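Pinder issues revised edition of introductory trade economics text

12 May 2026

The academic publisher Pinder has released a revised edition of Trade, Prices and Payments, the introductory textbook by Eilidh Cowie and Torquil Baxter used in first- and second-year courses on international economics. The new edition went to print in March and is available in paperback and as a licensed electronic text.

The book keeps the order of the earlier edition. It opens with comparative advantage and the gains from trade, moves through tariffs, quotas and subsidies, and then turns to exchange rates and the balance of payments. The main changes are in the second half, where the material on payments has been rewritten and a new chapter on trade in services has been added.

Cowie, who wrote the services chapter, said the earlier edition treated services as a short appendix to trade in goods. "The models in the old text assumed that something crosses a border in a box," she said. "Students could work every problem in the book and still not know how to record an architect's fee paid from abroad."

The chapter sets out the four modes of supply used in trade agreements: cross-border supply, consumption abroad, commercial presence and the movement of persons. Each mode is followed by a worked entry in the current account. Commercial presence gets the longest treatment, because sales by a foreign affiliate are usually left out of the balance of payments and have to be read from a separate set of statistics. A short section covers the problem of classifying goods sold together with a service contract, such as equipment with maintenance included.

Baxter revised the chapters on exchange rates. The treatment of purchasing power parity is shorter than before, and the section on covered interest parity now includes transaction costs from the start. The derivation of the Marshall-Lerner condition has been moved from the main text to the end of its chapter, with the assumption of initially balanced trade stated on the first line. Instructors had reported that students applied the condition to cases where trade was far out of balance.

Most of the numerical exercises are built on Latuheru, a model economy that appeared in two problems in the previous edition and now runs through the whole book. Latuheru exports fish and timber, imports fuel and machinery, and trades with a larger partner, Zullisel. Students are given a full set of accounts for both economies and are asked to change one item at a time. In the tariff chapter, Latuheru places a duty on machinery, and the reader traces the effect on domestic price, consumer surplus, producer surplus and government revenue. In the payments chapter the same duty returns, this time with a floating currency.

The authors chose a model economy after testing exercises based on published national figures. Those figures are often revised after a book is printed, and answers in the back no longer match. Cowie said a fixed data set also makes it possible for the accounts to balance exactly, with no line for errors and omissions until the chapter in which that line is introduced.

There are 900 exercises in the new edition. Short answers to the odd-numbered exercises are printed at the back. Full solutions are available to instructors through the publisher's Hikden platform, which also holds the data files for Latuheru and Zullisel in spreadsheet form. Access to the files does not require purchase of the electronic text. The solutions manual does require proof of a teaching post.

Ailsa Moffat, economics editor at Pinder, said the revision began with a survey of teaching staff. Almost 2000 instructors were contacted, and replies were used to decide which chapters to cut. A chapter on customs unions was merged with the one on regional trade agreements, and the history of fixed exchange rate systems was reduced to a single section. The separate mathematical supplement has been dropped. Its contents are now split among the chapters that use them.

The survey also led to a change in the diagrams. Offer curves, which took up most of a chapter in the earlier edition, are now confined to one optional section. Supply and demand diagrams for the large-country tariff case have been redrawn with the world price and the domestic price labeled on the same axis. The terms-of-trade gain is marked as a separate area.

Shona Baird, who teaches international economics and used the draft with two classes, said the common data set reduced the time spent explaining the setup of each problem. She was less satisfied with the coverage of capital flows. "Portfolio investment and direct investment are still handled in one chapter, and the difference in how they respond to interest rates gets two pages," she said. "I expect to go on using my own notes for that part."

Baird also noted that the services chapter depends on terms defined in the payments chapter, which comes later in the book. The authors recommend that courses covering both topics assign the first section of the payments chapter early. A suggested reading order for a 12-week course is given in the preface. 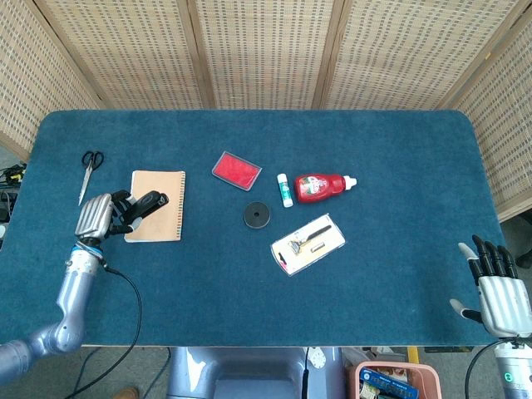

A stapler and a spiral notebook on a felt-covered table.

The electronic text follows the page numbering of the paperback, so that references can be shared between the two. Equations can be enlarged separately from the surrounding text. Jessie Dow, who manages the Hikden platform, said that corrections will be posted as a dated list and applied to the electronic text at the end of each teaching term. Printed copies will carry corrections at the next reprint.

Two errors have been listed so far. In the chapter on quotas, the label for quota rent is missing from one diagram. In the exercises on the current account, the value of Latuheru's timber exports should read 2086 in both the table and the question below it; the question has two digits reversed. The printed answer uses the correct value.

Instructors may request an inspection copy from Pinder's economics desk. The previous edition will stay on sale until remaining stock is gone, and its instructor files will be kept on Hikden under a separate heading.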